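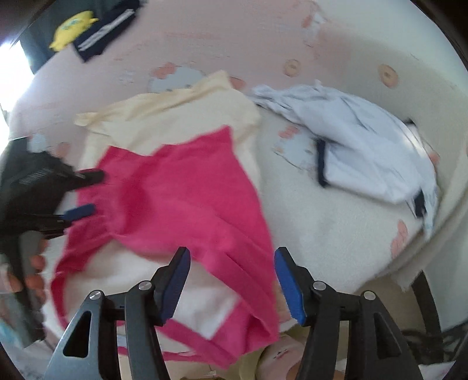 Sorting clothes on the bed, two grippers going at once.

Hi! Welcome to the Fondulus laundry set, my half of our robotics club's January project (Zodlow, the arm we're training, is in its own repo). You get 3,391 short clips of clothes being pinched, lifted and folded with hand-held grippers, each up to 20 seconds long. I split them into 4 folders by task, and the labels are all typed by me, so expect typos!

Thin stuff like straps was the hardest to grab cleanly, and I kept the misses in because I think Zodlow needs them. 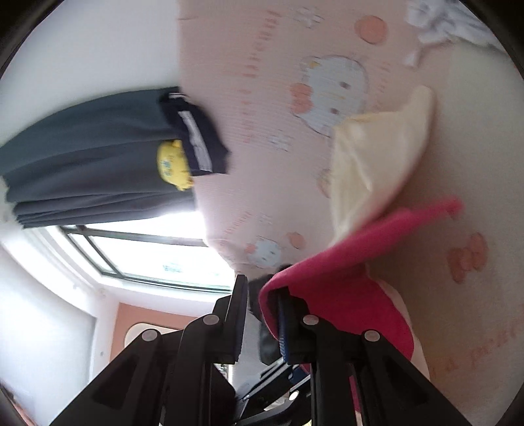 Prillard commented that the misses should get their own label, or training will treat them like good grabs. Fair! I'm adding a "missed" column now.

Last update: 2/25/26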